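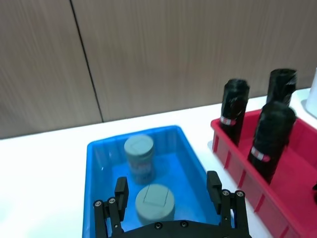 The Fesent Institute begins its October program on testimony, the philosophical name for what we come to know through the word of other people. This thread sets out the question that will occupy our readers for the season and the terms in which we intend to discuss it. The first of those terms is doubt, and it covers two things that are often confused. A person may doubt a statement, or a person may doubt the one who makes it. The blue bin and the red tray on the white table can be told apart at a glance. The two kinds of doubt cannot, and much of our public argument depends on treating the second as if it were the first.

Print this page | E-mail this page

Consider how little any of us has checked. Most people know the date of their own birth only through others. The same holds for the distance to the moon, the name of the river two countries over, and the contents of a contract that a lawyer has summarized for us over the telephone.

The older view in philosophy treated this as a weakness. On that view a belief taken from another person is borrowed, and the borrower ought to have reasons of their own for thinking the lender reliable. We will call this the strict view throughout the season.

The opposing view holds that we are entitled to accept what we are told unless something counts against it. A child could not learn a language otherwise, and an adult could not catch a train. We will call this the open view.

Neither label is meant as praise. Readers who attended last season will recall that the word "skeptic" caused a good deal of trouble when it was left undefined, and we would like to avoid a repetition.

Our reading list was prepared by Sabina Oravec and Ľudovít Hájek. It is deliberately short. There are 3 main texts and a folder of letters, all of which may be read at the Trnka reading room during opening hours. The folder does not leave the building.

The letters deserve a word. They come from the Mornar collection and were exchanged by two amateur historians who disagreed for most of their adult lives over whether a village bell had been rung on the night of a flood.

Neither man had been present. Each relied on an aunt.

The dispute was conducted with great courtesy, and it touches nearly every point that the formal literature raises. Does it matter that one aunt was known to exaggerate? Does it matter that the other never spoke of the flood until she was asked? Is a single firm witness worth more than several who each heard it from her?

That last point will take up the second evening. When one account is repeated by many people, it is easy to mistake the repetition for agreement. A claim that has passed through a dozen mouths still has one origin, and if the origin is mistaken then so are all the rest.

Repetition is not worthless, however. If each person who passed the story along had some chance of noticing an error and letting it drop, its survival tells us something. How much it tells us depends on how likely they were to notice. On this the two main authors on our list disagree, and Ms. Oravec has asked that members read both chapters before taking a side.

The Institute collected written statements from members over the summer in reply to one question: "Name something you are certain of and have never checked." We received 597 of them. We thank everyone who took the time.

They make humbling reading. A number of members named a fact about their own families. Others named a fact about geography, and several named the safety of a bridge they cross on the way to work. One wrote only the word "Antarctica."

A selection will be bound and placed with the other program papers. Names have been removed. Members who would prefer their statement to be left out altogether should write to the office, and it will be withdrawn without further inquiry.

We use cookies to remember your reading preferences. By continuing to use this site you accept our cookie notice.

To return to the two kinds of doubt. When we doubt a statement, the remedy is usually plain. We look at the evidence, ask a second party, or wait. The speaker keeps their standing whatever the result, and a person may be wrong on Monday's timetable and still be believed on the price of bread.

When we doubt a speaker, the remedy is much less plain. Further evidence from the same source will not help, and evidence from their friends may be dismissed along with them. A listener who has reached this point may describe the attitude as careful, and from the inside it may well feel that way.
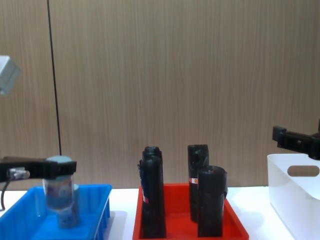
A careful listener, as we shall use the phrase, is one whose doubt could be answered. If no reply from any quarter would be accepted, then the doubt has stopped doing the work of inquiry and has become a settled belief about other people. It should be examined as such, with the same rigor as any other belief.

Vratislav Sýkora has objected to this definition in a note to the program office, and his objection is a fair one. There are speakers who have lied so often that no further word from them ought to be accepted. Is the listener who turns away from them careless?

We think the answer lies in the phrase "from any quarter." A listener may refuse one speaker for good reason and remain open to correction from elsewhere. Mr. Sýkora does not think this settles the matter. He will open the discussion on the second evening, and the chair has agreed to give him the time he requested.

There is a further question, raised by Ailbhe Mac Suibhne, concerning what the speaker owes. Philosophers have written at length on the duties of the person who listens and have been rather more sparing on the duties of the person who tells.

Her proposal is that to tell somebody something is to offer a guarantee. The speaker says, in effect, that the listener may stop looking. If the claim fails, the listener is entitled to come back and complain, and the speaker is obliged to hear the complaint.

This seems right for a physician or a clerk at a ticket window. It is harder to apply to a remark passed along at a bus stop, or to a message forwarded with no comment. Has the person who forwards a message told us anything? Our members were evenly and rather warmly divided when the question was tried at the planning meeting.

The Institute takes no position. We would note only that people who forward a message commonly deny having vouched for it, and that people who receive one commonly believe it on the sender's account. Both cannot be entirely right about what took place.

For those who wish to prepare, the Skatideck is available again at the front desk of the reading room. Members who have joined recently may not know it. It is a deck of discussion cards, each bearing a short case and a single question, and it is suited to groups who find the set texts heavy going in the evening.

The cards were revised this year by Razia Bangash. The case of the borrowed map has been rewritten, and the case of the two doctors has been withdrawn. Older copies may still be used for the remaining cases — please do not mix old and new cards in one box.

Written contributions are invited for the closing booklet. A contribution should run to no more than 300 words and should argue for a single claim. We ask contributors to say, in a line at the end, which of their premises they have from someone else. This line does not count toward the limit.

Last season's booklet contained several pieces that cited a remark by a well-known author which our editors could not find in any of that author's works. The pieces were printed with a note. This season a quotation that cannot be traced will be returned to the contributor, who may either supply the source or make the point in their own words.

Replies to this thread are read by the program office. We are not able to answer each of them, though questions on the reading list will be passed to Ms. Oravec and Mr. Hájek. Questions about the letters should go to the Trnka desk directly.

A correction to our earlier notice: the first evening begins at 7 p.m. and not at 6:30 p.m. as stated there. We are grateful to the member who pointed this out, having first telephoned the reading room to check.

Print | E-mail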